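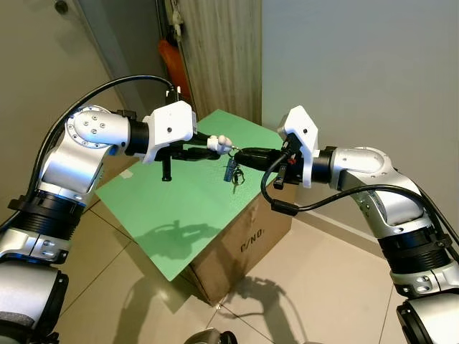
Photo: Yi-chun Liao / Plorkeo household tasks project

Plorkeo: second progress report to the Saster fund
Prepared by Eulalia Farías

Period covered

This report covers the work up to the end of March. The first report dealt with setting up the arms and the choice of chores. Since then we have been running the chores themselves.

What was done

We recorded 771 attempts across 14 chores. Most are small jobs that come up in any home: folding a tea towel, putting cutlery in a drawer, picking up keys and handing them over. The key handover is the one in the photograph. The keys hang from a small white hand-shaped piece held at the tip of the left gripper, and the right gripper comes in from the side. A cardboard box with a green board on it serves as the table.

Chun-yin Fang wrote the scoring sheet. An attempt counts as a pass only if the chore is finished with no help from a person. Dropping something and picking it up again is allowed. Taking longer than 8 minutes is a fail.

Where things stand

Two-handed jobs are still much harder than one-handed ones. With one arm, lifting a cup or moving a sponge from one side of the board to the other is now dull to watch, and we have stopped spending time on it. With two arms, the trouble comes at the moment when both grippers have hold of the same thing. One lets go early, or neither lets go and the thing gets pulled.

Keys are awkward because they swing. Sebastián Quiroga slowed the approach of the receiving arm and this helped, though it makes the whole job slow enough that a person would lose patience. Cloth remains the weakest area. Of the 14 chores, we would call 2 ready to show to a visitor without a warning first.

Shop-floor work

Begoñe Arrieta spent a Saturday at the Sivex stockroom listing jobs that staff would like to hand over. Shelf tidying came top. We don't think the present grippers can manage it, as the packets are too close together for the fingers to get in. Hanging items on hooks looks more likely and will be tried next.

Problems

Cables on the arms caught during wide turns and cost us several sessions. They are now checked before each run. The order for softer fingertips from Chiu has not arrived.

Next period

Repeat the key handover with heavier bunches. Start the hook job. Drop the tea towel unless the new fingertips come in time. We are not asking for any change to the budget.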